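De : Trinidad Echeverría
À : liste manip-apprentissage
Objet : Re: [manip-apprentissage] Combien de démos pour les couverts ?
Date : ven. 16 juin

Salut Stanisława, salut la liste,

Stanisława Wilczyńska a écrit :
> Bonjour à tous,
> Chez Mistia on démarre une campagne de téléopération à deux bras sur de la
> vaisselle (ranger, trier, passer d'un bras à l'autre). Je dois annoncer un
> volume à mon chef avant la fin du mois et je n'ai aucune idée de l'ordre de
> grandeur. J'ai lu des choses très optimistes avec 50 épisodes par tâche, et
> d'autres gens me parlent de milliers. Vous en êtes où, vous ? Et est-ce que
> vous gardez les épisodes ratés ?
> Autre question, plus bête : vous changez les objets tous les combien ?
> Merci d'avance,
> Stanisława

Ta question tombe bien, on vient de faire nos comptes chez Plarkora et j'ai encore les chiffres sous les yeux. On a 1449 épisodes enregistrés sur la tâche « couverts et vaisselle dans le bac », deux bras, téléopérés. Sur le papier c'est beaucoup. Après relecture il nous en reste autour de 900 que j'ose donner à l'entraînement, et le reste dort sur un disque en attendant que quelqu'un ait le courage de le retrier (moi, sans doute, au mois d'août, quand tout le monde sera à la plage).

Pour ton chef, voilà ce que je dirais : avec les 300 premiers on avait déjà une politique qui attrapait la cuillère correctement quand elle était posée à peu près comme dans les démos. Dès qu'on la tournait vers la paroi du bac, plus rien ! Le bras descendait au bon endroit, fermait la pince dans le vide et repartait très content de lui. Ce qui nous a fait progresser, c'est surtout d'avoir arrêté de reposer les objets toujours pareil. On ne s'en rend pas compte, mais au bout d'une heure l'opérateur remet la fourchette pile à la même place, manche vers lui, parce que c'est commode. Maintenant on tire la disposition au sort avant chaque épisode, avec un petit script qui affiche un croquis à l'écran et on s'y tient, même quand le croquis est pénible.

Les ratés : on en garde une partie. Si l'opérateur laisse glisser un couvert et le reprend proprement, c'est de l'or, surtout ne le jette pas. Par contre les épisodes où il hésite longtemps au-dessus de l'objet, poubelle. Le modèle apprend très bien à hésiter – il devient même meilleur que nous. On a commencé par couper les pauses automatiquement avec un seuil sur la vitesse des articulations, mais ça mangeait aussi les moments où un bras attend l'autre pendant un passage, donc on est revenus à la relecture à la main. C'est long, c'est pas drôle, je mets de la musique.

Pour les objets, on travaille par lots et on en change toutes les 34 prises. Pourquoi 34 ? Aucune raison noble, c'est ce qu'on arrive à faire entre l'arrivée et la pause café. Je te conseille vraiment d'avoir du métal brillant dans le lot dès le début. Nous, on avait commencé avec des couverts tout en couleur, bien mats, et le jour où on a sorti une cuillère en métal sous notre éclairage, la moitié des prises étaient à côté. Les reflets changent à chaque mouvement du bras, et comme notre bac est brillant lui aussi, on cumule. J'ai pensé un moment à tamiser la lumière, et puis je me suis dit que personne ne tamise la lumière de sa cuisine pour faire plaisir à un robot, alors on a laissé comme ça et on a enregistré davantage.

Une chose que je referais autrement : les annotations. On a écrit les consignes en texte libre, chacun à sa façon, et on se retrouve avec « prends la fourchette », « saisir fourchette », « fourchette stp »... L'équipe de Godoy nous avait prévenus, on n'a pas écouté. Fais une liste fermée tout de suite, quitte à générer des paraphrases ensuite. Pour le stockage on passe par Votora, qui fait le boulot, sauf que la recherche par objet est d'une lenteur terrible dès qu'on coche plus d'un mot-clé. Si quelqu'un ici a une astuce, je prends !

Et le fond, tant que j'y suis. On n'a rien mis derrière le bac, ni rideau ni panneau, le modèle voit la salle telle qu'elle est, avec la plante, les écrans et les gaines au plafond. Certains sur la liste ne seront pas d'accord, je sais, on en a déjà parlé.

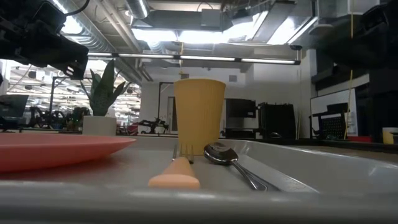
Bref, si je devais donner un seul chiffre à ta place, je demanderais de quoi enregistrer le double de ce que tu comptes garder, et du temps de relecture en plus, compté à part, sinon il disparaît du planning. Dis-moi si tu veux notre script de tirage au sort, il est moche mais il marche, je peux te l'envoyer lundi.

Bises,
Trinidad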